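# Zekevia releases Vason 11, planning software for robot arms in narrow kitchens

Teltmont, 1 November 2022

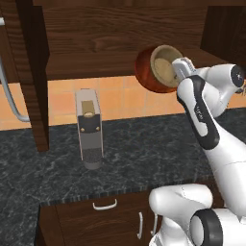 ## A planner that considers the object in the hand

Zekevia, a developer of motion planning software, announces today the release of Vason 11. The new version is made for robot arms which work between a countertop and an upper cabinet, where the free space is small and the object in the hand is often wider than the hand itself.

Many planners treat the held object as a simple box. This is fast, but with a bowl held by the rim it gives poor results. The box is larger than the bowl, so the planner refuses paths that are possible, or it chooses a long way around. Vason 11 takes the shape of the object from its mesh and adds it to the model of the arm at the moment when the gripper closes. If the grasp changes, the shape is placed again and the remaining path is checked before the arm continues.

In the simulated kitchen shown with this release, the arm holds a round wooden bowl near the underside of the upper cabinet, with a tall grey appliance standing on the counter. The bowl is tilted, and the planner must keep its distance to the cabinet at the same time as the elbow and wrist of the arm find their own place.

"Our customers did not ask us for a faster arm," said Jacobus Makhubela, head of planning at Zekevia. "They asked why the arm stops below the cabinet when a person can see that there is enough room. In most cases the answer was in our model of the held object, and this is the part we have rewritten."

## Tested in simulation first

Before the release, the team built a test set of 900 kitchen tasks in its own simulator, Rondonuwu. The tasks include picking, lifting, turning and placing of bowls, cups and small appliances. In 600 of them the arm must pass under a cabinet or a shelf. The previous version found a valid path in 33 fewer tasks than Vason 11, and the greatest part of this difference comes from objects held by the rim.

The results are for simulation only. Zekevia will publish measurements with real arms in a separate report, when the work with its first users is finished.

## What is new in Vason 11

- Held objects are checked with their mesh. The box model is still available for users who prefer shorter planning time.
- The tilt of an object can be limited for each task, for example when a bowl is full.
- A refused path now comes with a reason. The log names the two parts that would touch and the joint position where it would happen.
- Scenes from Rondonuwu can be opened directly, with cabinets, counters and handles already marked as fixed.
- Clearance can be set for each surface separately – a wall and a cabinet no longer need the same value.

"The log is the thing I use every day," said Barrett Delacroix, who leads the tooling group. "Earlier I had to replay the plan and look for the contact by eye. Now I read one line and I know which part of the scene I should correct."

## Availability

Vason 11 is available from today for all customers with a current licence, without additional cost. Projects made with the previous version can be opened, but the clearance values should be reviewed after the first import. The Rondonuwu test scenes will follow later in November as a separate download.

## About Zekevia

Zekevia develops planning and simulation software for robot arms in homes, canteens and laboratories. The company has its office in Teltmont.

Press contact: Zekevia press office, Teltmont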